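What Gets Eaten at Two in the Morning: My Term Project on Student Snacking

By Sidra Kakakhel

I picked this topic because I was hungry. The unit outline said "choose a question about everyday life in your community and collect your own data," and I was reading it at the kitchen bench with my hand in a box of crackers, so there you go. My question was what students in share houses eat between dinner and breakfast, and whether it has anything to do with what they bought at the shops.

I live in Anditz House, which has a shared kitchen on every floor and a long table that ends up covered in everybody's stuff by the end of the week. Zeeshan Dhanial from the floor above was my project partner for the first half, before he switched to a transport topic (traitor). He did help me write the diary sheets, and they were good sheets, so he gets a thank you.

How I did it

I asked 20 people to keep a snack diary for a fortnight. Each time they ate something after dinner they wrote down what it was, the time, where it came from and who they were with. I didn't ask for weights or kilojoules. My tutor wanted me to, but I tried it on myself for one evening and gave up while trying to work out what a handful of bhuja weighs.

By the end I had 1,004 entries, a lot more than I'd planned for. I typed them all up myself over one very long weekend, and 918 of them were usable. The rest had no time written down or just said "stuff". One said "regret".

What I found

The biggest surprise for me was how little of it was bought as a snack. I'd expected chips and chocolate from the servo, and there was plenty of that, but toast beat everything. Toast with butter, toast with Vegemite, toast with leftover dal on it (mine, and I stand by it). After toast came cereal, then fruit, then the packaged things.

The second surprise was the company. I had a picture in my head of the lonely midnight snacker, standing in the light of the fridge. People did eat alone, but the late entries, the really late ones, were mostly shared. Somebody would come down to fill a water bottle, somebody else would be up finishing an essay, and out came the food. One person wrote "wasn't hungry, was chatting" next to five entries in a row.

Then there's what I ended up calling table food. It's the food that gets put out for whoever wants it, often from a parcel from home or a trip to the Asian grocer on Osau Street. Hardly anyone listed it as their own shopping. They wrote "from the table" in the source column, even though I hadn't given them that option, so I added it as its own category when I typed things up. Sweets and little wrapped cakes came up a lot, and so did puffed grain snacks, which I'd barely eaten before this year and now can't stop buying.
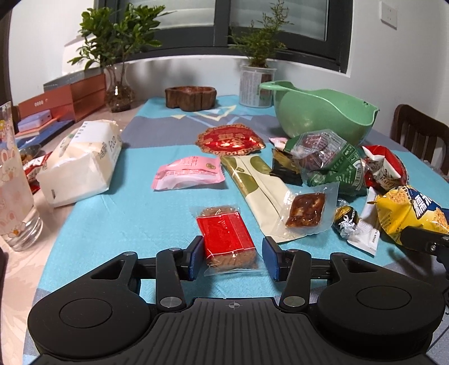

Fig. 1. Table food: a cake in a red wrapper, puffed grain snacks and a foil-wrapped chocolate.

What went wrong

My sample is my friends and their friends, so it says more about Anditz House than about students in general. Two people also told me they ate better during the diary weeks since they knew I'd be reading it. Fair enough! I'd have done the same.

I'd also start earlier in the term. My diary fortnight ran into essay season and I think that pushed the late entries up. If I did it again I'd run one in a quiet patch and one in a busy patch and compare them.

The written part was capped at 3,000 words, and I've left most of my tables out of this version. Ask me if you want them. I'm going to have another go at the "from the table" entries in December, once I've caught up on sleep.

Comments (3)

Skitell
I was one of your diary people and I'm pretty sure "regret" was me. It was a pickle and peanut butter sandwich.

Z. Dhanial
Traitor here. Buses are more interesting than toast and I won't be taking questions. Nice write-up though, the table bit is really good.

Yousafzai
Did you split it up by who had an early class the next day? We talked about doing that for our sleep project and ran out of time. Would love a look at the tables if you're still sharing them.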